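Small languages and border villages > Census numbers for the Pascu valley

plurolley
July 11, 2020
Finally got my hands on the village tables and I'm thrilled! 3,589 people in the valley wrote in the minority language as their mother tongue, and 37 of them live in my grandmother's village - I'd have guessed two, maybe three families at most.

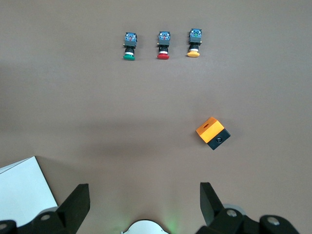
Does the census ask about language and nationality separately?
They're two different boxes, and plenty of people fill them in differently.

tidik_23
Great find, but I wouldn't call it growth. My uncle speaks it every day and still ticks the majority box, and his neighbor does the opposite.

plurolley
Sure, but somebody has to feel something to write it down! And the singing group in Plundix got 23 new members in February (mostly teenagers!!).
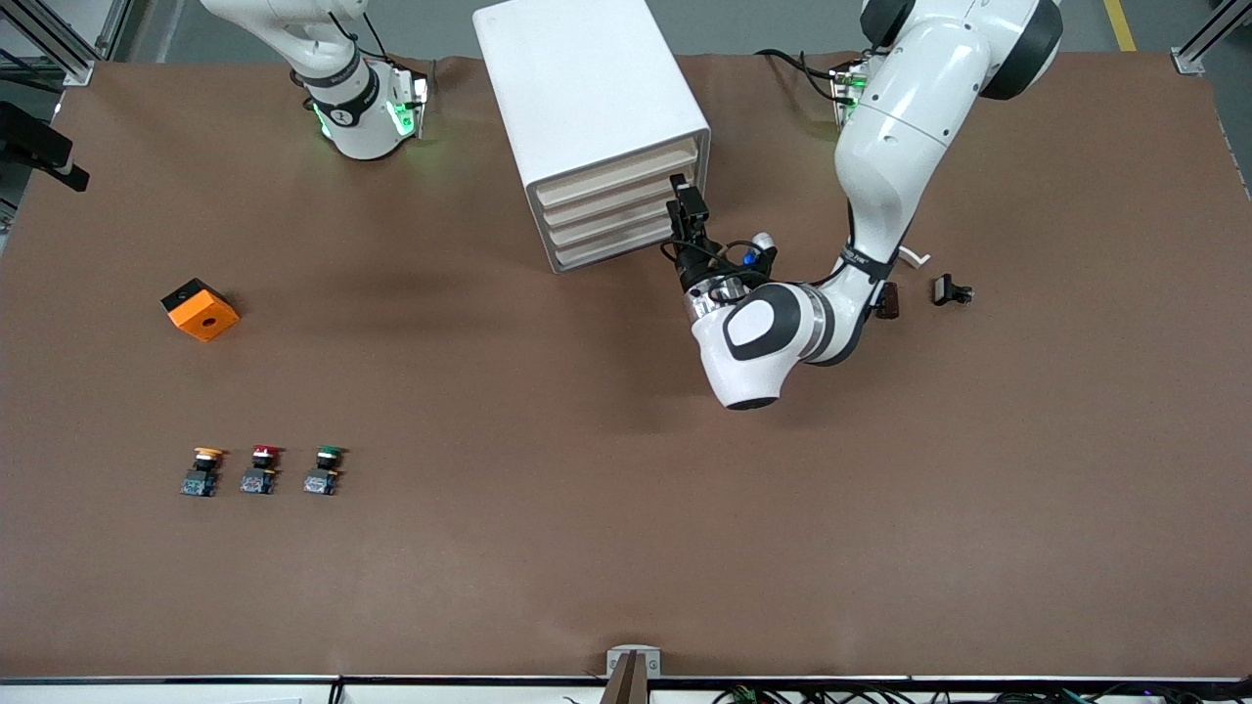 Two white robot arms over a brown tabletop.

Tomás Sequeira
I'm with tidik on this one. Singing isn't speaking. Half of our choir learns the words by ear.

plurolley
That's how I started, by ear, and now I argue with my aunt in it - badly, but she argues back. Can anyone scan the older tables for the upper villages?

tidik_23
I have two of them. Will post tonight.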